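**Hail cover for a small orchard, is the deductible normal?**

**tirnlow_pears:** Hello all. We have 63 acres of pears near Bastbridge. My renewal from Arain came in February, and the premium is now $3,175, with hail cover up to 80 percent of the crop. The deductible is counted for each block separately. Is this usual?

**costska44:** Per block is better for you. Hail falls in strips. With one deductible for the whole farm, you may never reach it.

**tirnlow_pears:** Thank you, but my blocks are small, and the adjuster must visit every one. Last time I waited very long for this.

**mudboots:** I don't agree with costska44. I had per block and dropped it. Too much paper for small claims. Ask them for a whole-farm quote and compare.

**costska44:** You dropped it after one dry year, I remember that thread. Tirnlow, please read also the page about fruit quality. My policy pays only if 83 percent of the fruit is marked.
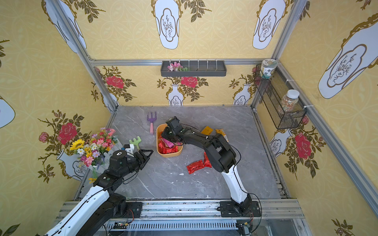 **mudboots:** Fair point about the quality page. Mine had the same rule and I missed it. Call the agent before you sign.

**tirnlow_pears:** I will call and write here what they answer.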